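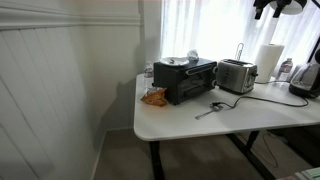
The table by the window at Rernau, first floor.

THE LONG LUNCH

By Darcy Gilchrist
November 2019

Filed under: Short Fiction, Work

Kerttu Niskanen had been at Thiele for two weeks before she found out who owned the toaster.

It stood on the white table in the corner, next to the oven, and everyone used it. She had used it herself every morning. On the second Thursday morning, if it was a Thursday, Babita from accounts watched her push the lever down and said, "You know that's Radomir's."

"I thought it was the firm's."

"The oven's the firm's. The toaster's Radomir's. He brought it from home when his wife left."

Kerttu looked at her bread going down. It was too late to do anything about it, so she waited, and when it came up she buttered it and ate it standing.

Radomir Delić worked at the far end of the stockroom. She had spoken to him once, to ask about order 584, and he had told her she wanted 582 and gone back to his screen. She went to see him at eleven.

"I've been using your toaster," she said.

"Everyone uses it."

"Nobody told me it was yours."

"Does it matter?"

She said she supposed not. He asked if the left side was still burning things. She said it was, a bit. He nodded and wrote something on his pad.

At lunch she went in early. There was a plate on top of the oven with something small and grey left on it, and a ball of foil or clear wrap behind that, and an orange snack bag crumpled up against the side. She stood and looked at it all for a while. At her last job there had been a rota with initials, and a woman who photographed the sink. She had hated it there. She left the plate where it was and tore off a piece of paper towel to eat on.

Radomir came in with a screwdriver. He unplugged the toaster, turned it upside down over the bin and shook it. A great many crumbs fell out. Some of them, he said, would be hers.

"I can buy a new one," said Kerttu. "For the office. I saw one in Horico."

"What's wrong with this one?"

"It burns the left side."

"So use the right."

He put it back beside the oven and plugged it in. Then he took two slices out of a bag in his coat pocket, looked at them, and held one out to her. She had already eaten most of a sandwich. She took it anyway.

They put both slices in and pushed the lever down. Outside a van was trying to turn round in the yard, and they watched it through the gap in the curtain until the toast was done. His was on the left. He scraped it over the bin with the handle of the screwdriver and asked her whether she had ever sorted out 582.

Get new stories by email once a month. You can unsubscribe at any time.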